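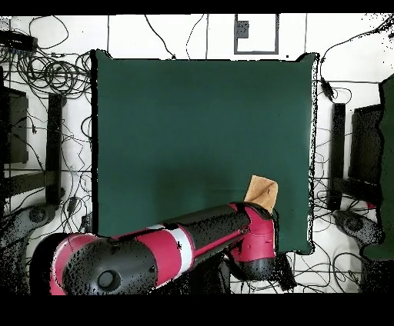 Mendov, Oct 2, 2023

Lunch Counter Menu Records: README

This data set lists dishes, prices and opening hours for takeout counters and small lunch restaurants in the Mendov business district. It was compiled by Vestis from printed menus and is maintained jointly with Ladico. The current release contains 2300 menu items from 567 establishments.

Each row holds one dish as it was offered on the date of collection. Prices are given before tax. Where a menu listed a lunch special with a choice of sides, the special is entered once and the sides appear in the notes column. Soups sold in two sizes have two rows. Spelling follows the printed menu, including obvious errors – a normalized name is supplied in a separate column.

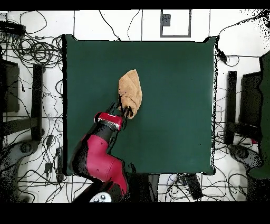 Known Limitations

Street carts are underrepresented. Menus gathered before May were entered by hand, and 600 of those rows have no portion size. The cuisine column allows a single value, so a counter that sells both dumplings and sandwiches is filed under whichever takes up more of its menu. Daily specials written on chalkboards were not recorded. Opening hours were copied from the door or the menu and have not been checked by telephone.

Users who need the earlier file of 2000 items should request it from Ladico. Its row numbers do not match those of the current release.

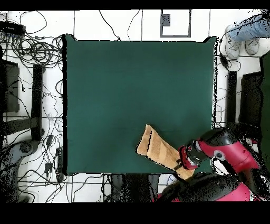

Dönmez: The single cuisine value is a problem for our work on lunch prices. Several bakeries on our list sell hot meals at noon and are still filed as bakeries, which pulls the average for that group up. A second column would be enough.

The request has been recorded for the next release. Until then, affected rows can be found by searching the notes column for "hot meals."

Corrections should give the row number, the column and the proposed value – a copy of the menu is required for price changes.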